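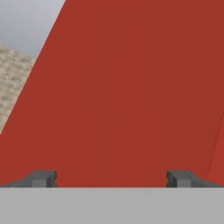 Autumn update on the Thursday evening book and radio group

Hello Karlijn,

You asked for something short on how we're spending the grant, so I've made a cup of tea and I'm going to try (short isn't my strong point, as Frans Geerts will tell you!).

The main thing is that the programme is on air. Our second series of Bread for the Week started in October, half an hour each time, and we've now recorded 3 episodes more than we'd planned by this stage. Neelam Kaushik presents and I do the editing, mostly late at night with the cat on the desk. The first series was all about prayer. This one follows the letter of James, a chapter at a time, with a guest who has written or taught on it. Rostam Parsa came in for the chapter on the tongue and was so good that we let him run over and split it into two.

The reading group

We meet on Thursday at half past seven in the upstairs room at Schouten. Your money paid for the study booklets, and we had 600 printed by Pitico. I thought that was far too many, but three other churches asked for a box each and we're down to the last few bundles. The print bill came in at £613, a bit over what I'd put in the budget, as I'd forgotten to allow for delivery. I've taken the difference out of the refreshments line. We can live with plainer biscuits.

Eleri Jarman has been leading the discussion and she has a real gift for it. People who never said a word last year are now reading aloud and arguing about what patience means when your boss is unbearable. One couple have started a group of their own at home, using the same booklets, and I'm so pleased about that.

What hasn't gone so well

The podcast version is behind. We moved our recordings over to Zitik in the summer and half the old episodes lost their titles, so listeners were getting a list of numbers. I've put the James ones right and I'm working back through the prayer series when I have an evening free. The large-print booklet hasn't been started either. Neelam has the text ready, it just needs laying out, and I'd rather wait for someone who knows how to do it properly than make a mess of it myself.

Coming up

Fliltum have offered us their small studio for 2 days, free, so we're going to record the last chapters there with all the guests together. After that we'd like to start on Ruth. I'll send the receipts on separately, and do come along one Thursday if you're nearby, the door's on the car park side.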